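**FOR RELEASE: 18 May 2018**

# Tralavness opens home care service for papered walls

Tralavness, the cleaning company from Flarska, starts a new service in June for homes with wallpaper. The service is called Grolilora. It includes the washing of papered walls by hand, the care of textiles that hang on them, and a short lesson for the household on how to continue the work without us.

Many of our customers have painted walls in the kitchen and wallpaper in the living room and the hall. They know well how to wash the first, but they are afraid of the second. In the past year we received 322 requests which mentioned wallpaper, and until now we had to answer most of them with advice by telephone only.

Our method is simple and uses no machine. The cleaner takes a soft cloth, folds it, and works over the wall in small parts with light pressure. The free hand rests flat on the paper to keep the body steady. Where a woven hanging with fringe covers the upper part of the wall, the cleaner works carefully along the loose threads. Patterned papers with shiny details receive a test in a hidden corner before any larger part is cleaned. 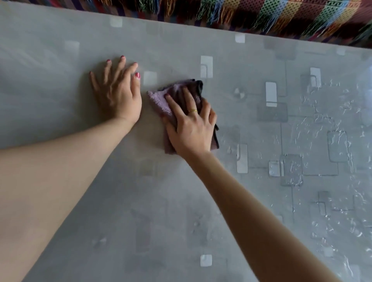 ## What is included

One visit is planned for one room and takes up to 4 hours. The price is 70 euros, with cloths and cleaning liquid included. The customer is asked to move small furniture away from the walls before we come. Heavy cabinets can stay in their place, and we clean only the part of the wall which can be reached safely.

Wall hangings are brushed where they hang. If the customer wishes a deeper cleaning, we take the textile to our workshop in the Nishad quarter and return it within 8 days. This work is priced separately, after we have looked at the fabric.

Grolilora is suitable for vinyl and other washable papers. For untreated paper, silk or grass covering we offer dry dusting only. We don't remove mold, and we don't repair open seams, but the cleaner will write down such places and leave the note with the customer.

## How to book

Bookings for June are open from today at the Tralavness office in Flarska and at the Nishad workshop. Customers who already have a cleaning contract with us can add the wallpaper visit to their next regular appointment. Please tell us the type of paper if you know it, or bring a small leftover piece from the roll.

**About Tralavness**

Tralavness cleans private homes and small offices in Flarska and the villages near it. The company also washes curtains, carpets and upholstery in its own workshop.

**Press contact:** Tralavness, Customer and Press Office, Flarska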